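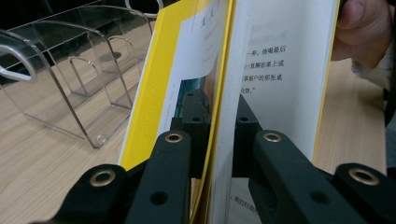
Setting up the Dritholm shelf scanner is the fun part of cataloguing your home library, and if you've already got the base clipped together (part one) you're up to the bit I enjoy most. I did all 344 of my books over a couple of wet weekends in April with a pot of tea going, and I've learnt a few things the leaflet leaves out. Mostly it's about what sort of books you own. A yellow paperback with Chinese characters printed on one of its pages needs a different language setting from your Wovex knitting annuals, so sort your piles before you switch anything on!

Part two: first scan and catalogue settings

1. Plug the base in and wait for the green light to go steady. Mine takes ages if the power board is full, so I give it its own socket.

2. Open Jamemix on your laptop and choose New Library. Give it a name you'll recognise later – I called mine "Books" and then had three of them.

3. Go to Settings, then Languages, and tick every language on your shelves. English is ticked already. For Chinese you'll be asked to choose simplified or traditional, and you can tick both if you're not sure (I did).

Note: each extra language pack is a download. Do this on your home wi-fi and not on your mobile data, please, I learnt that one the expensive way.

4. Pick a plain, mid-sized paperback for your first go. Lay it on the mat with the barcode facing up and press the big button once. You'll hear a beep and the title should pop up on the left of the window.

5. If the title is wrong or comes up as a row of little squares, click Edit and type it in yourself. Little squares usually mean the language pack hasn't finished installing, so have a look at the download bar first.

6. Got no barcode? Scan the title page. Hold it flat with your fingertips at the very edges and keep your sleeves out of the way.

Caution: don't lean on the spine to make a book lie flat. Older glued bindings will crack, and I've a Valcárcel atlas that now lives in two halves. Open it only as far as it wants to go and use the Angled Page option under Capture.

7. Once you've done five or so, press Save and check they've turned up under All Titles. Then go for your life. I work a shelf at a time, left to right, and pop a scrap of coloured paper in where I stop for the night.

8. Before you shut the laptop, go to File, then Back Up, and save a copy to a USB stick. The free version stops at 2,942 titles, which should see most of us out.

Note: glossy pages throw the lamp straight back at the scanner. Drop the brightness to 69 and turn off the ceiling light, and if it's still patchy, try again in the evening with the curtains drawn.

Part three covers loans and how to print the spine labels.

Comments

Svenja Ehlers
Brightness at 69 fixed my cookbooks, thank you! Does Angled Page work for hardcovers too?

Hậu Châu
Works on mine, Svenja, just go slowly. My Vietnamese titles lost all their accents until I restarted Jamemix after the download. Might be worth adding to step 3.

Svenja Ehlers
Ta, will give it a go tonight.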